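Midora countertop dishwasher
Section 4: Water hardness, salt and first wash

4.1 Before you start

The softener in the Midora is set at the Lindgren works for medium water. It must be adjusted to the local supply before the first wash. Water in Pliltavville is soft. Water in Pustville is hard, and the softener will need salt from the first day. If you do not know the hardness of your supply, use the test strip packed with the drain hose.

Caution: Do not put detergent of any kind in the salt container. Detergent will destroy the softener, and the repair is not covered by the guarantee.

4.2 Testing the water

1. Run the cold tap for one minute.
2. Fill a clean cup and dip the strip for one second.
3. Shake off the excess water and wait one minute.
4. Count the bars that have changed colour and note the number.

No bars or one bar: set the softener to 0. Two bars: set to 2. Three bars: set to 3. Four bars: set to 5.

Note: If you move house, repeat the test. A setting that is too low leaves chalky marks on glass. A setting that is too high wastes salt and may leave a taste on cups.

4.3 Setting the softener

1. Switch the machine on with the door open.
2. Hold the Programme button for five seconds until the display flashes.
3. Press Programme again until the required number is shown.
4. Press Start to store the setting. The display stops flashing.

If no button is pressed for 30 seconds the machine returns to the previous setting.

4.4 Filling with salt

1. Take out the lower basket and unscrew the salt cap.
2. First fill only: pour in water up to the thread.
3. Fit the funnel and add dishwasher salt until the container is full. Some water will overflow – this is normal.
4. Wipe the thread clean and refit the cap tightly.
5. Run the Rinse programme at once, with the machine empty. Salt water left on the floor of the tub will cause rust spots.

Do not use table salt or cooking salt. The salt light may stay on for up to three washes after filling.

4.5 Rinse aid

1. Lift the flap on the inside of the door.
2. Pour in rinse aid up to the MAX line and close the flap until it clicks.
3. Leave the dose at 3 for the first ten washes. Raise it if drops dry on the dishes, lower it if there are streaks.

4.6 Unloading and drying

Wait 15 minutes after the end of the programme before opening the door fully. Unload the lower basket first. Plastic items hold less heat than china and may need to finish drying in a rack outside the machine.
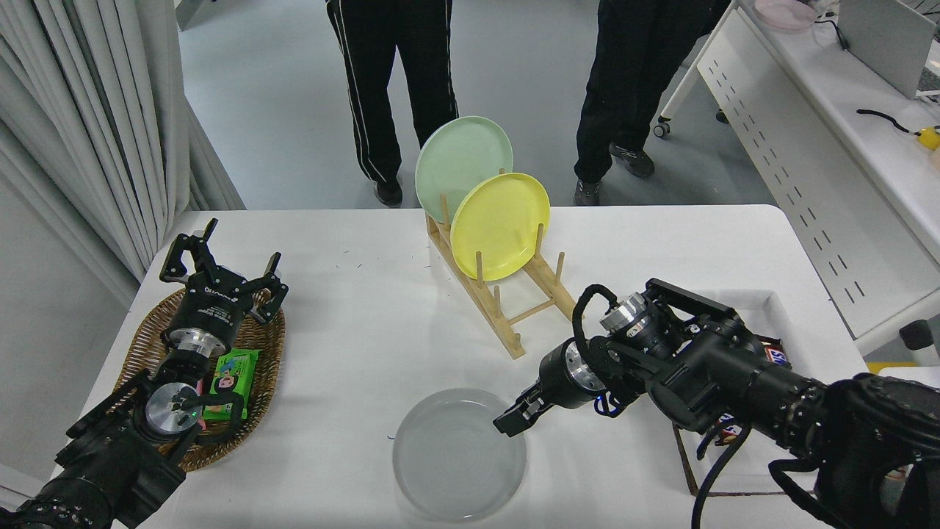
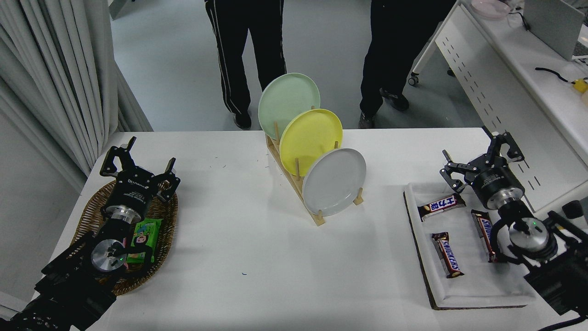

Marks that remain after drying show whether the settings in 4.3 and 4.5 are correct. Check in daylight, on a cold dish, and wipe one mark with a damp cloth. If it wipes off, it is salt or rinse aid; if it does not, it is lime, and the softener should be raised by one step. Glass gives the clearest result. On a clear plate with a frosted, greyish look, like the round one lying flat on the white table in the first picture, a light film is easily missed, so use a plain tumbler for the check. Cloudiness that cannot be removed with vinegar is wear to the glass itself and no setting will reverse it.

4.7 Fault codes for this section

1088: Salt container empty or cap not closed. Refill as in 4.4.
1299: Softener setting not stored. Repeat 4.3.
198: Rinse aid flap open. Press until it clicks.

If a code returns after two washes, switch off at the wall, close the water tap and contact Danjuma Bassey at the Pustville service desk. Have the serial number from the door edge ready.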